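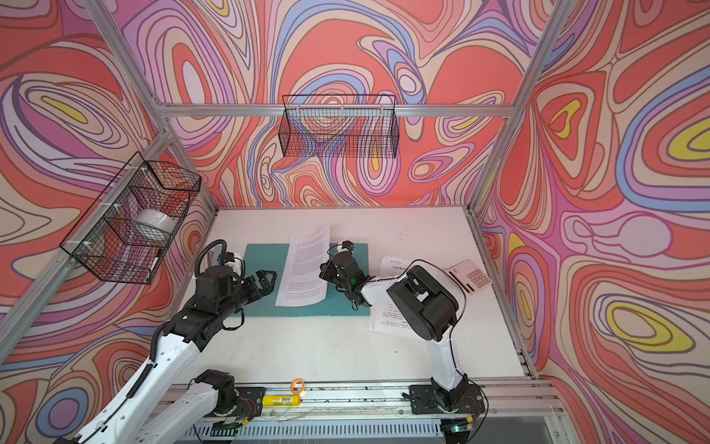

4. Papers on the table: what stays out and what gets put away

4.1 The Etport table

Of the 10 work tables in the Nasten survey, the one at Etport gave us the most to think about, and we are glad to give it a section of its own. It is a white table with patterned walls close around it, and its contents are modest. Office paper makes up most of what matters on it. A calculator sits towards the back, a wide roll of white tape has its place in a wire basket on the left wall, and a second wire basket hangs at the back, over the table. The paper lies in the middle, where the work is.

We had expected small tables to be tidier than large ones, as Section 2 explains. Etport shows why that is too simple. A small table forces every sheet to share ground with every other sheet, so the question of which paper is on top of what, and on what kind of backing, comes up all day long. On the large tables at Donati a sheet could be left alone for weeks without anyone having to move it. At Etport there is no such luxury, and the habits that grow up in its place are a pleasure to study.

The survey log holds 1386 entries in all, each one a single act of moving, turning, stacking, opening or closing. We followed 226 separate sheets across the 10 tables. An entry records the sheet, the surface it left and the surface it reached, along with a short note. The notes were never meant to be data. They were there to help us tell one white sheet from another, but they turned into the richest part of the log and we quote from them freely below.

4.2 Surfaces and backings

Our first coding scheme had a single word, "table", for everything below the paper. Pin-yu Lam, who coded the March entries, objected to this within a day, and she was right. A sheet lying straight on a tabletop and a sheet lying on a mat, a board or an open folder are in quite different situations. The second kind of sheet has been given a place. It can be slid, squared up or carried off together with whatever is under it, and a person looking for it has a coloured shape to look for before they have to read a word.

We therefore split "table" into two codes, bare surface and backing. Backing covers anything flat that is put between paper and table. At Etport this means the teal pieces, which stand out very well from the pale top. Colour did a good deal of work on all the tables, but here it was a joy to see how much. The walls have their own strong pattern, full of coral, lavender and blue bands with touches of yellow, and a reader might fear that anything coloured would get lost against it. Teal does not. It is a flat, plain tone with no lines in it, and the eye goes to it quickly. 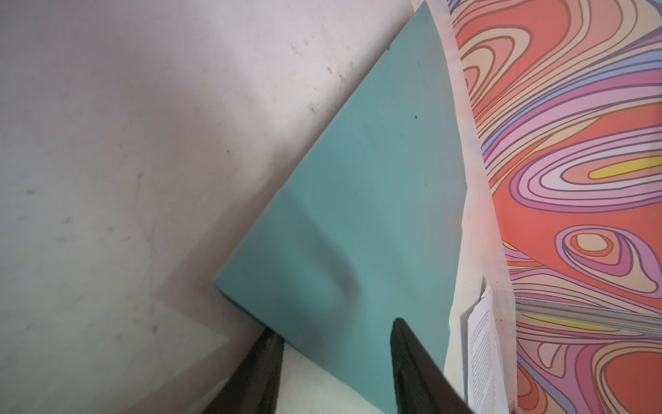
Figure 6. Teal board on the pale surface at Etport, with scuffs and smudge marks to the left and the swirl pattern to the right.

Three zones meet at this spot, and Figure 6 is the best guide we have to the way we drew our boundaries. The pale surface carries small dark scuffs, with a denser patch of smudges. We coded marks like these on every table. They are an untidy kind of evidence and we would not want to read too much into any one of them, for a scuff tells you that something met the surface and very little about what or when. Taken over a whole table, though, they give a fair idea of which parts have had more contact. The board is far more even in colour, with only a few faint marks on it. We can't say whether it is newer, cleaned more often or simply better at hiding dirt, and a later study could easily find out by starting with fresh boards and fresh tops on the same date.

The patterned zone gave us the most trouble. In the first round two coders drew the boundary in different places, one at the end of the plain surface and one at the edge of the board. The rule we settled on is that a zone ends where its own colour ends, whatever else may be lying near it. This sounds almost too plain to write down, but it cleared up most of our disagreements at Etport and nearly all of those at Sosel, where the tops are striped.

4.3 Sheets that won't lie flat

Paper curls. Every filing manual we read treats this as a nuisance and moves on, and we think it deserves a great deal more love than that! A curled corner changes how a sheet is picked up, which side it is turned from and whether it goes cleanly into a folder. It is also the first thing to catch when another sheet is slid on top.

We gave each sheet one of three marks at every entry: flat, one corner up, or one whole edge up. Sheets with a single raised corner were taken hold of by that corner far more often than by any other. People seem to treat it as a handle. The notes are lovely on this point. "Went straight for the curly bit" appears in one, and "corner did the job for me" in another. A whole raised edge was less welcome, and it was smoothed down with the flat of the hand before anything else was done, sometimes twice.

Length of text made no difference that we could find. We had wondered whether closely printed sheets would be handled with more care than those with only a few short lines, and they were not. Language, too, played a smaller part than we expected. The tables had both English and Chinese sheets on them, and readers who knew only one of the two languages still sorted both without much delay. They went by the look of the page: a logo at the top, numbered lines, the thickness of a paragraph, a change to larger type. We return to this in Section 5, where we compare sorting by look with sorting by reading.

4.4 Open folders

A folder is an odd thing to code. Closed, it is a container, and the sheets in it are put away. Open, it is closer to a second tabletop. The sheets can be read and reached, and there is nothing to stop them from drifting past the edge. We coded an open folder as a backing and a closed one as a store, which meant that the act of closing moved every sheet in it from one state to the other in a single entry.
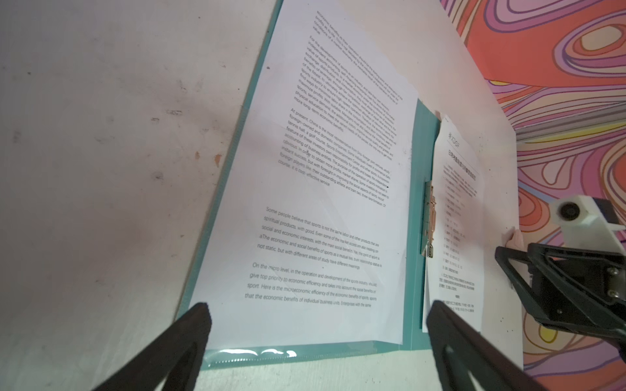 This choice has consequences for the totals. By the end of the survey 209 of the 226 sheets had been in a closed folder at least once. Taken alone that looks like very tidy work. Many of those sheets, however, came out again within the hour, and several spent longer in open folders than anywhere else. We would like to argue that the open folder is a proper resting state and should have a name of its own. The people we spoke to already have one for it – they call such papers "half away" – and we have adopted the term with thanks.

Half-away sheets have much to recommend them. They stay with their neighbours, so a pair of pages that belong together is seldom split. They can be read where they lie. When the table is needed for something else, the whole lot can be shut and moved in one go. Against this, a sheet that has crept beyond the folder's edge is easily bent when the cover comes over, and a folder left at a slant takes up more of the table than one set square to it. On a small top this second point matters more, and the notes show people turning a folder a little this way and that in search of a better fit.

Clear plastic deserves a word as well. It lets print be seen without anything being opened, which helped readers who were hunting for one particular page. It also shines. Under strong light the glossy patches fell across the text, and readers tilted their heads or the folder to see round them. We did not code for gloss, and we should have. The revised sheet, dated 24/07/2021, has a column for it.

4.5 Baskets and the things beside the paper

Wall baskets were coded separately from anything on the tabletop. Their main value is that they hold supplies without using up any of the table, and a wire one also lets you see what is in it from the side. Tape belongs in such a place. It is wanted often enough to be kept within reach, and on the tabletop a roll is forever in the way of a sheet.

What we did not find at any of the 10 tables was paper kept in a wall basket for more than a short time. Mesh gives poor support to a single sheet, which sags or slips down at the side, and people who tried it once tended to go back to folders. A stiff backing slipped in behind the sheets would probably put this right, and we plan to try it first with the long, narrow kind of basket, where the sagging should be easiest to see.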